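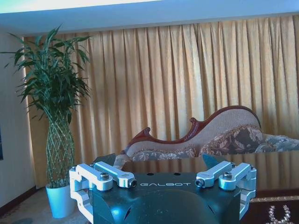
The gripper of a robot, with a long yellow curtain and a carved sofa in the room.

Home | Clubs | Science | Ask Us

How a Robot Learns to Tidy a Room
By Arif Osman, January
12 comments | 31 shares

You can pick up a spoon without thinking. For a robot, this is a long job. In the Plivumetti club, children from 9 to 13 years try to teach it, and their project this winter has the name Godinho.

The club began with a simple question: what must a robot know before it touches something? First, it must know where the thing is. Then it must know how wide to open its fingers, and how hard to press. If it presses too little, the spoon falls. If it presses too much, a paper cup becomes flat.

A camera near the robot's hand helps very much. It moves together with the hand, so it sees what the hand is going to meet.

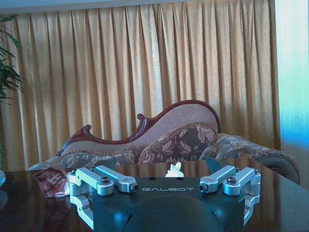 The children write down every try in a notebook. A try can be good or bad, and both are useful. When the club counted the pages before the holiday, there were 2,985 tries, and in 2,907 of them the robot was holding the object at the end. The other ones are the favorite of Abílio Rebelo, the club teacher. "Read me the bad ones first," he tells the children.

Shiny things are difficult. A polished table works like a mirror, and the robot may see one cushion on the sofa and a second cushion in the table. Which one is real? The children know it at once, but a computer must learn it from many pictures. The club uses 400 pictures for one lesson.

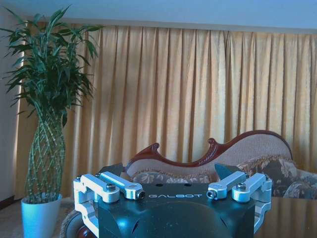
Try it at home

You need 2 spoons, a sock and a friend.

1. Put the sock on the table.
2. Hold one spoon in each hand. These are your gripper fingers.
3. Close your eyes. Your friend is now the camera and says "left", "right", "down" or "close".
4. Lift the sock and put it on a chair.

Change places and try again with a pencil. Write down each try, also the bad ones.

Back to Clubs | Next: Why Do Magnets Stick?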